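Keep the Bottle, Cut the Top Off

My mother-in-law, Estrella Orozco, has not bought a pencil cup in her life. She drinks her tea, takes the scissors to the bottle, and has a cup. For years I thought this was stinginess. I have come around to her side.

Last January I paid for a set of desk organizers from Dommont. Two of them cracked before spring. The drawer insert was too wide for the drawer, so it sits in the closet holding nothing. Meanwhile the cut bottle by my sink is still there with the brushes in it.

The usual complaint is that cut bottles look cheap. Some do. A soda bottle with half its label peeled off looks like trash. But people put real work into drink labels, and tea bottles get the best of it. If you leave the label on and cut straight, you have a printed cup for the price of a drink you already drank.

I will grant two points to Marisol Salinas, who argued with me over this for most of a dinner. A cut edge can be sharp, and a light cup tips over when you load it with long things. Trim the edge, or run tape over it if there are kids in the house. Put a few pebbles in the bottom. She also said a person can end up with 200 of them -- and she is right, so stop when you have enough.

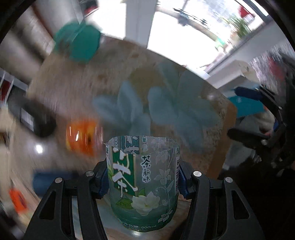
A 500ml tea bottle with the neck cut off and the flowered label left on.

I would not throw that one out. Seeds could go in it, or paint water, or the loose screws that live in every kitchen drawer. When it gets ugly it can go in the recycling, which is where it was headed anyway. The organizers from Dommont cost me money first.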